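Boards for the craft bench - maple or just give in and buy MDF?
Posted February 12, 2023 by tandari_shed

I have inherited the running of the craft bench, in the sense that everyone else looked at their shoes. The bench itself is a metal thing full of holes, and small parts vanish down it at a rate I find personally insulting. I want a proper flat top to lay over it. Fothergill have maple panels at 137 quid. My other half says that is a lot to spend on something children will put glue on. Opinions please, within reason.

uten_again
137 is steep. You can get a sheet of MDF, two coats of varnish, and enough change for chips. When it gets grim you turn it over. When the other side gets grim you have had your money's worth.

Prasance
Disagree with uten, as is traditional. MDF drinks water. One spilt jam jar of paintbrushes and the edge swells up like a crumpet. Ours lasted four months. 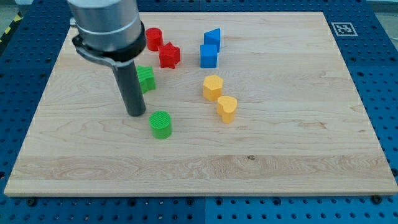 Maple is what we ended up with, laid straight over blue perforated metal, and I wouldn't go back. Stars, cubes, cylinders, whatever you like, they all stand up on it properly, and you can spot a red or a blue block from the other end of the room. There's a little dark knot in ours which the fussier members think is a crumb. They have all tried to pick it off at least once. Wipe-on oil every October and that's the lot.

uten_again
That is a very nice bit of figure to be letting people loose on with craft knives.

Prasance
They get a cutting mat. We aren't animals.

tandari_shed
The swirly grain is lovely, I'll admit. Doesn't it slide about though? Mine would be sitting on bare metal and I have leaners.

Prasance
Rubber shelf liner underneath, the stuff for caravans. Or bolt it up through the holes if you have serious leaners.

mrs_bobbin
Can I put in a word for not bolting anything. We bolted ours and then needed to get it through a door.

uten_again
Unbolt it?

mrs_bobbin
The person with the spanner had moved to Wales.

uten_again
Still say MDF. You could wreck 4 sheets of it before you'd spent what Fothergill want for one panel.

tandari_shed
Yes, but then I would have to go and fetch 4 sheets of MDF. In a Fiesta. I've asked Fothergill if they do seconds, knots and all, and will try the shelf liner first. Bolts are off the table until I've measured the door.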